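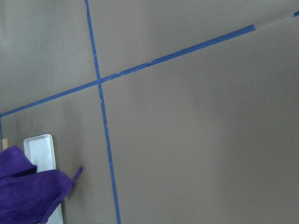
Comparing Two Grippers on Soft and Rigid Items
Project report, Kobina Nyarko
Submitted 23 October 2023

Background

Our group was asked to compare two parallel grippers on the same set of items and say which one we would keep for the spring build. One is the Dernov, which came with the lab. The other is the Gorklow, which has shorter fingers and costs less to repair. We used the same control software for both, a package called Arthur, so that any difference would come from the hardware or from how we had set it up.

Items and work area

We chose a cloth, two wooden dowels and a white plastic tray. The cloth is a microfibre one and it was picked because it never lands the same way twice. The dowels are easy to see and easy to grip but they roll. The tray mostly stays put and gave us a target to place things into.

The table is covered in brown kraft paper and marked out with blue painter's tape. The cells let us write down a start position without measuring each time. Tape gets scuffed when fingers drag over it, and we did not replace every strip when that happened. For a future group I would suggest printing the grid on the paper.

Method

Each gripper did 200 attempts, split evenly between cloth and dowels. An attempt was a success if the item was lifted clear and held for 5 seconds. We did not score placing, although we logged it. Finger speed and closing force were fixed after the first day and left alone. Before that we had wasted most of a week in April changing both at once, and those runs are not included.

The wrist cameras were set to the same exposure. We also recorded an overhead view, mainly so that we could go back and work out why a grasp had failed.

Results

On the dowels there was little between the two. Most failures came from closing too near one end, so the dowel tipped and slid out. On the cloth the Dernov did better. Its longer fingers could reach past a fold and take a proper pinch, while the Gorklow often closed on the top layer and lost it on the way up.

The worst case for both was the cloth lying over the dowels. The software would pick a good point on the cloth and the gripper would come up with cloth and dowel together – or with the dowel alone. We counted these as failures but marked them separately in the log.

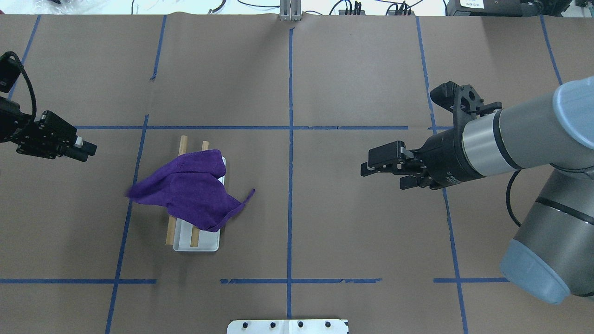 Charito Enriquez read a draft and thought the mixed grasps should not be counted against either gripper, as the choice of grasp point was made by Arthur before the fingers moved. She also asked whether the Gorklow would catch up with softer pads.

I have left the scoring as it was, but the point is fair and the mixed grasps can be taken out using the log. We did not have time to try other pads. Flastetti sells a softer set that should fit the Gorklow with a small adapter, and that would be the first thing to test next.

Recommendation

Keep the Dernov for anything involving cloth. The Gorklow is good enough for rigid parts and can go on the second arm.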